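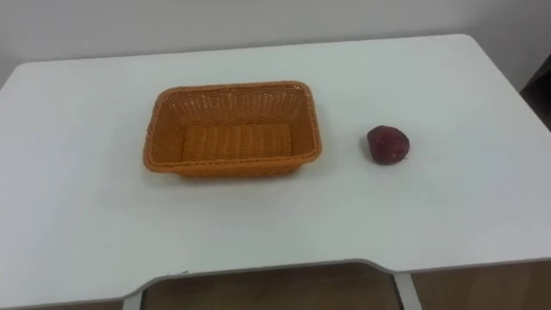 Figure 1. Orange woven basket on a white tabletop.

Stalach College, Department of Media Studies
Final Project Report: Opening Sequences and Viewer Retention in Short Animated Series

1. Background

The project examined the opening sequence of animated television series and the part it plays in a viewer's decision to continue past the first episode. Broadcasters treat the opening as fixed running time. Streaming services, by contrast, offer a button to skip it, and several recent productions have shortened their openings or moved them to the end of the episode. The group wished to establish whether regular viewers notice these changes and whether they object to them.

2. Material

The main case was Bondell, a slice-of-life series about the crew of a river ferry, produced by the Grudex studio. It was selected because its opening exists in two versions. The first runs for the standard ninety seconds and is performed by the lead cast. The second, used from the fifth episode onward, keeps only the chorus and the title card. The series was also available in full through the college library, which allowed the group to check each episode against its credits.

3. Method

A questionnaire was placed on the discussion board of the Ahuja animation society and remained open during August. It received 2722 visits and 1000 completed forms. Respondents were asked whether they watched the opening, whether they could name the performers, and at what point they had stopped watching if they did not finish the series. A text box was provided for comments. The group then held 4 discussion sessions on campus, at which both versions were shown in a different order each time.

4. Findings

Most respondents reported watching the full opening for the first episode and skipping it afterward. Those who knew that the cast performed the song were more likely to say they had watched it again. The change of version in the fifth episode was noticed by fewer people than expected, and many of the written comments concerned the closing credits instead — a subject the questionnaire had not covered.

In the sessions, participants generally preferred whichever version they had seen first. Several remarked that the longer opening introduced the supporting characters before they appeared in the story, and that the short version left those characters without an introduction of any kind.

The group found no clear link between skipping the opening and leaving the series early. Respondents who stopped watching gave the slow middle episodes as their main reason.

5. Limitations

Members of an animation society are not typical viewers. The answers also rely on memory, and some respondents had evidently confused Bondell with an earlier series from the same studio. Question 5 was worded in a way that allowed two readings, and its results have been left out of the findings.

6. Further Work

A later project could include closing sequences and compare weekly viewers with those who watch a complete series at once. The questionnaire and the session notes have been deposited with the department office and may be consulted on request.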